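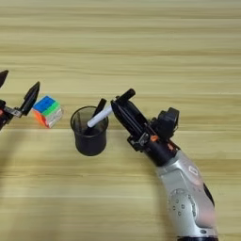 ## Collecting examples: common questions

**What counts as one example?**
One full try at a task, from the moment both arms leave their rest position to the moment they return. The marker-and-cup task is the one most new operators start on.

**How many do you need?**
The target for the cup task is 1000. We had 3784 examples across all tasks at the end of April, and 1926 of those came from the Drelcombe site.

**Can I move objects between tries?**
Yes, please do. Shift the cup, turn the cube, swap which pen goes in first. If every try starts the same way, the model learns the layout and fails when it changes.

**Does the cube have to be solved?**
No. Leave the colors however they are.

**What if I drop something?**
Keep recording if you can pick it up with the arm. If it rolls off the table, stop and tag the try "lost object." Don't delete it.

**Do both arms have to move?**
Only if the task sheet says so. An arm that isn't needed can wait with its fingers open.

**Who checks the recordings?**
Atif Mirani reviews the first 200 from each new operator. After that we check a random sample.

**Where do files go?**
Into the Zistby folder for your site. Uploads start at 6 p.m., so leave the workstation on.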